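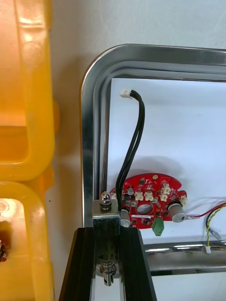

Fig. 1: Two of the yellow bins close up, with the rim of the metal tray.

Sorting the parts drawer: my project report
Jennylyn Mercado

So this is my write-up of the electronics sorting project, which I picked because I was sick of spending the first part of every practical hunting for a connector. If you've ever used our parts drawer you'll know what I mean (sorry to whoever put the glue stick in there). Everything lived together in one deep drawer: boards, sensors, loose wires, and at least one biscuit wrapper. My question was pretty simple. Can you sort a messy drawer by what a thing is for, or is it quicker to sort by what it looks like?

I started with 200 parts from the drawer, and split them into two lots of 100 so I could try each method on a fresh pile. My project partner Mercy Khaemba did the timing and also told me off when I cheated by peeking at the parts beforehand.

What I used

The bins are open plastic ones, and I used 4 of them, two either side of a stainless-steel tray. I wanted bins you can see into without lifting anything out. The first ones I tried were grey Trundley boxes with lids and they were hopeless, I kept stacking the lids on top of the very box I needed next. The yellow ones are much nicer! Small dark parts show up well against the colour, and the rims are chunky enough to grab without looking.

The paper in the tray was Mercy's idea and I'll admit I thought it was fussy. Bare steel is shiny, though, and little silver pins vanish on it. With a sheet of white paper down you can spot a loose pin straight away, and when you've finished you just lift the paper and tip any bits of fluff in the bin (the real bin).
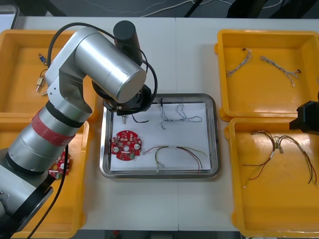

Fig. 2: The table with the tray in the middle, red board and wires on the paper, bins on both sides.

How it went

For the first pile I sorted by job. Boards in one bin, sensors in another, then connectors, then wires. It sounds sensible, but I lost loads of time on parts I didn't recognise. Is a little lead with a connector on the end a wire or a connector? I changed my mind halfway through, and then had to go back and move things, and Mercy did not stop the clock.

For the second pile I sorted by looks: round and flat, small with metal pins, single wires, bundles. This was miles faster and I hardly had to think. The trouble came when I tried to find things again afterwards. Mercy called out parts from a list and I had to fetch them, and with the looks method I got 13 of them wrong or gave up. I did better with the first method, even though I'd grumbled all the way through it.

Wires were the worst in both rounds. A thin grey bundle will hook itself round anything, and the longer coloured harnesses spring back open as soon as you let go. I tried coiling them round two fingers and tucking the end in, and that held for most of them. Next time I'd give wires a bin to themselves from the very start and do them last.

What I'd change

I'd like to try a mixed method, looks first and then job, with a label on each bin. I'd also swap who does the sorting, as I knew the drawer far too well by the second round and that probably made me quicker. Mercy has already said she'll do it in July if I buy the labels.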